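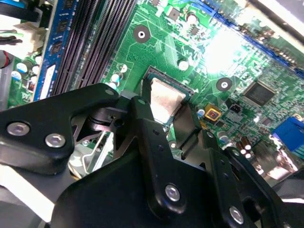 Wondineck, 1 October 2020

Tips from the repair bench: working next to the arm

In July our shop at Bratness got a robot arm for the processor work on old motherboards. We have 3,000 boards to go through, and before this my colleague Pui-shan Wu and I did all of them by hand. Some habits had to change. I write down the ones that helped us, maybe they help other benches too.

Clear the cables first. Power wires and loose leads like to lie over the edge of the board. Tie them back before you start the program.

Look at the socket lever yourself. It is a thin wire and easy to overlook when the gripper is over it. I check it with a flashlight, one board after the other.

Keep your hands for the memory modules. We still take these out by hand, and I am glad of it – a whole day of only watching makes me sleepy. We change places every 50 boards, so one person loads and one person sorts.
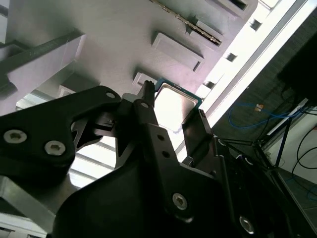

My own job is now mostly the fixture and the fingers. I clean both before the shift and again after lunch, with a dry brush and then a cloth without lint. When the chip sits between the two fingers, look at where the pointed tip meets the corner. It should only touch there. If you find fresh scratches on the metal top, stop and set the position again. Do not just make the grip stronger, as I did in the first week.

Put 15 minutes in the plan for this. Our manager first wanted to give us 2, and Pui-shan kept a paper list of every stop until he agreed. I recommend such a list to everybody. Write the time, the board type and what you did, and leave the pen on a string.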